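Speaker notes: Care of bed linen in shared accommodation
Session 2, housekeeping induction, Mamani House
March 14, 2011

Welcome and purpose. Confirm that everyone has signed the attendance sheet and has a copy of the linen guide. Explain that the session covers the changing of beds, the checking of sheets and the handling of residents' belongings found on or in the bed. Laundry contracts are dealt with separately in June.

Background. Mamani House has 140 beds. Sheets are changed on departure and once in each week of a longer stay. The contract with Gridis allows 3,000 items per quarter, and a sheet sent back for a second wash counts as a further item. Please stress this point, as it was raised at the last review.

Before stripping the bed. Staff should draw back the top covers fully and look over the whole of the bottom sheet before lifting any corner. Patterned sheets need more care than plain ones. Stripes and printed lettering draw the eye, and a small article such as a bracelet or an earring is easily missed against them. Run a flat hand along any crease from the head of the bed to the foot.

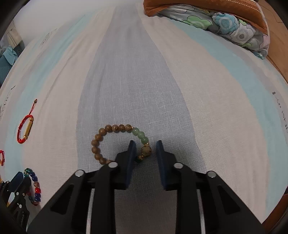

Articles found. Jewellery is to be placed in a small envelope at once, marked with the room number and the time, and handed to the duty desk before the next room is started. It must not be put in an apron pocket or left on the bedside table. Beaded items should be lifted whole and never pulled by one end. If the thread breaks, collect what can be found, record the fact on the envelope and inform the supervisor.

Pause here for questions. Past groups have asked about money and medicines. Both follow the same procedure, with a second member of staff present.

Making up. Striped sheets are laid with the stripes running from head to foot and the widest stripe on the centre line of the mattress. Smooth from the middle outwards. Lengthwise creases left by folding are acceptable; stains, thin patches and pulled threads are not. Rejected sheets go in the Clutovum sacks, no more than 6 to a sack, tied and labelled.

Practical exercise. Divide the group into pairs and allow each pair one full change of bed. Observe the check of the bottom sheet in particular and correct it at the time.

Close. Collect the linen guides from agency staff. Permanent staff may keep theirs.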